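**Dalero's two-arm kit goes on sale, and I got an afternoon with it**

23 March 2025

If you've been reading me for a while you know I have a soft spot for robot arms that small shops could really use, so when Primo Sartori told me Dalero was finally taking orders for its two-arm bench kit, I cleared my afternoon and drove over to Vatari's showroom. Vatari is handling sales and setup on this side of the state, and they've had one running on a table near the back since last week.

What's new is the bundle. Dalero doesn't build arms. You bring your own pair (or rent them through Vatari, more on that in a second), and the kit gets you the grippers, the wrist cameras with their mounts, the cabling and a year of the software. Orders opened Friday at 472 dollars a month on a 3-year plan, or 508 if you'd like to be able to walk away after one. Arm rental is extra and they wouldn't give me a flat number, it depends on what you want to lift.

I asked to see it handle something annoying, and clear plastic is about as annoying as it gets for a camera. Out came the water bottles!

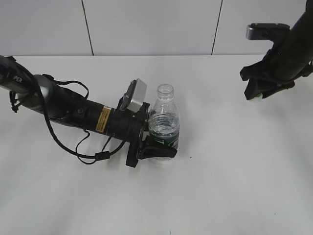 *One arm has its gripper closed around an open, part-filled water bottle while the second stays clear of the table.*

I'll admit I was standing well back the first time, what with no cap on the thing. Kibet Mussa, who runs the demos, let me pick the spots for the bottle and I put it in some rude places, including right up near the wall. It missed twice, both times when I'd set it far out to one side, and he had to nudge the starting position in the software before it would go again. The rest of the time it got hold of the bottle fine. The squeeze is a slider on the screen, by the way, and you can set it separately for each arm, so I spent a silly amount of time playing with that.

Things I liked less: the cables. They hang in loops off the arms and I'd want to tie them down before letting anybody's sleeves near them (Kibet says a sleeve kit is coming in November, which seems like a long wait for a sleeve kit). The software also logs you out if you leave it alone too long, and that got old fast.

Cutulance, the packaging outfit over by the rail yard, has already signed up for one, and Primo says the Tymoshchuk bottling line is getting a trial unit next month. Dalero plans to ship 1,000 kits this year. First ones go out in six weeks.

Vatari is doing walk-in demos Tuesday and Thursday afternoons if you want a turn. Bring your own awkward object, they're happy to try it. I'm going back with a bag of oranges.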